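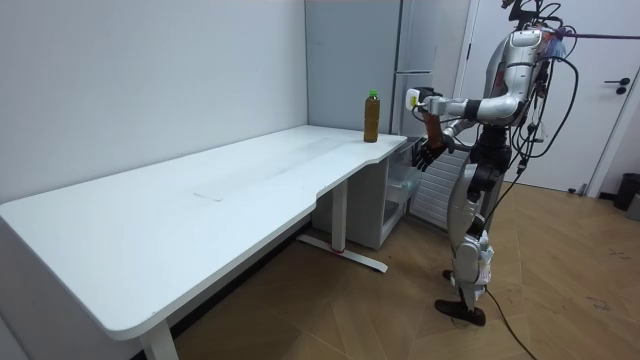

Is Chantal Thibodeau playing the whole of the Brundness record on the May dates, or only a few songs from it?

The whole record, start to finish, with a short break after the fifth song and then older things for as long as the hall will let her carry on.

I had that from the woman who answers the phone at Bindstead Hall, who was very patient with me, and I thought I'd better pass it on to the list as three of you have written to me separately. Doors are at 7 and there are 38 seats left for the Monday.

Now, to Graham's message:

> I've had the new record on all week and I love the singing, but
> I can't for the life of me work out what that low humming thing
> is under "Torres". My wife says harmonium. I say cello. Can
> anybody settle it before we fall out?
> Also, is the vinyl sold out already?

Graham, I'm afraid you're both wrong (sorry to your wife!). The sleeve notes give it as a bowed psaltery, played by Chantal herself and slowed down to half speed, and once you know that you can hear the bow catching just before the second verse. I had it on in the kitchen last night and let the potatoes boil dry listening for it. It's the loveliest song she's written, I think, though I know the folk purists among us still prefer the first album, and we've been round that one before, so I'll leave it be.

As for the vinyl, Graltis pressed 500 and the shop in town had 2 copies when I went in, one with a bumped corner which they'd let go for a bit less. There's a £10 deposit if you'd like them to hold the other. Ask for it at the back counter, as the lad at the front didn't know they had any.

If anyone is driving over from the coast side and has a spare seat, please shout, my sister would be very glad of a lift.

All the best,
Maureen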